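Relatório de visita às oficinas abertas da Brirnura

No âmbito do programa de formação contínua em artes aplicadas, uma delegação do departamento de joalharia e metais deslocou-se às instalações da Brirnura, por ocasião das suas oficinas abertas. A visita teve por objetivo conhecer as condições de trabalho dos artistas residentes, avaliar a possibilidade de estágios de curta duração e recolher informação sobre os processos de acabamento de superfície ali praticados.

A Brirnura ocupa uma antiga fábrica de botões, adaptada a oficinas há pouco mais de uma década. O edifício dispõe de dois pisos. No piso térreo encontram-se a fundição, a sala de laminagem e o espaço de esmaltagem; no piso superior, as bancadas individuais, a biblioteca de amostras e uma pequena galeria. A entrada faz-se pelo pátio das traseiras, circunstância que causou alguma demora a parte do grupo, dado que a sinalética exterior ainda remete para o portão antigo.

A delegação foi recebida por Katalin Csonka, coordenadora das residências, que apresentou o regulamento da casa e o calendário de atividades. As residências têm a duração de quatro meses e são atribuídas mediante candidatura, com apreciação de portefólio e entrevista. Cada residente dispõe de bancada própria e de acesso partilhado ao equipamento pesado. Em contrapartida, compromete-se a orientar duas sessões públicas e a deixar uma peça de estudo na coleção. 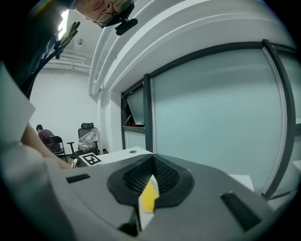

Thoa Trương
Técnica superior, Departamento de Joalharia e Metais

A primeira paragem foi a oficina de Kornél Vida, que trabalha sobretudo em prata e cobre. O artista demonstrou o processo de gravação a ácido em chapa fina, desde a aplicação da reserva até à limpeza final, e mostrou provas de uma série de alfinetes inspirada em mapas de drenagem. Explicou que prefere banhos lentos, por lhe permitirem corrigir o contorno a meio do trabalho, e que abandonou o uso de vernizes comerciais em favor de uma mistura de cera e betume preparada na própria oficina. As perguntas da delegação incidiram principalmente sobre a ventilação e o tratamento dos resíduos. Os banhos esgotados são neutralizados no local e recolhidos por empresa licenciada no final de cada trimestre.

Seguiu-se a sala de esmaltagem, a cargo de Jinfeng Wei. O trabalho em curso consistia num conjunto de taças de pequeno formato, destinado à exposição de dezembro. A artista descreveu a sequência de cozeduras, a 800 graus, e o modo como regista cada uma num caderno de amostras, com indicação da espessura do cobre, da granulometria do esmalte e do tempo de forno. O caderno reúne atualmente 256 entradas e pode ser consultado por qualquer residente. A delegação considerou este registo de particular interesse pedagógico e solicitou autorização para reproduzir algumas páginas em contexto de aula, pedido que ficou de ser apreciado pela coordenação.

A biblioteca de amostras, designada internamente por sala Blackburn, conserva 3.891 provas de superfície em metal, papel e têxtil, arrumadas em gavetas por técnica e não por autor. Szabolcs Takács, responsável pelo acervo, referiu que a catalogação se encontra concluída no que respeita aos metais, faltando ainda rever a secção têxtil, proveniente na sua maioria de um ateliê de estamparia já encerrado. As fichas são preenchidas à mão e depois transcritas para a base Wilteo, à qual as escolas associadas poderão vir a ter acesso. Foi possível manusear várias amostras de titânio anodizado e de cobre texturado em laminador. Regista-se que a iluminação da sala é insuficiente para a observação das pátinas mais escuras, aspeto que o próprio responsável reconheceu.

Da parte da tarde realizou-se uma conversa na galeria, dedicada à relação entre desenho de superfície e objeto de uso. Estava patente a mostra Teller, composta por pratos e pequenas bandejas de antigos residentes, com cerca de 137 peças dispostas em mesas baixas. A opção expositiva dispensa vitrinas e permite a aproximação do público, embora obrigue a limitar o número de visitantes em simultâneo. As legendas, impressas em corpo reduzido, revelaram-se de leitura difícil. A conversa prolongou-se para além da hora prevista, tendo-se discutido em especial o lugar do erro nas técnicas de gravação e a fronteira entre prova de ensaio e obra acabada.

Quanto aos estágios, a Brirnura manifestou disponibilidade para acolher dois estudantes por semestre, preferencialmente do último ano e com experiência prévia em soldadura. Os candidatos deverão apresentar carta de motivação e três trabalhos realizados. O seguro ficará a cargo da instituição de origem. Não está prevista remuneração, mas a casa assegura os materiais de consumo corrente, com exceção dos metais preciosos. A proposta de protocolo será remetida à direção do departamento para parecer.

Recomenda-se que a próxima deslocação inclua um segundo dia, de modo a permitir a participação numa sessão prática de fundição, que desta vez não pôde ter lugar por se encontrar o forno em manutenção. Recomenda-se igualmente que o grupo não exceda doze pessoas, tendo em conta a dimensão da sala de esmaltagem.

O departamento agradece à coordenação e aos residentes o acolhimento prestado. Os catálogos oferecidos durante a visita encontram-se disponíveis para consulta na secretaria, mediante requisição.

Relatório entregue em 30/10/21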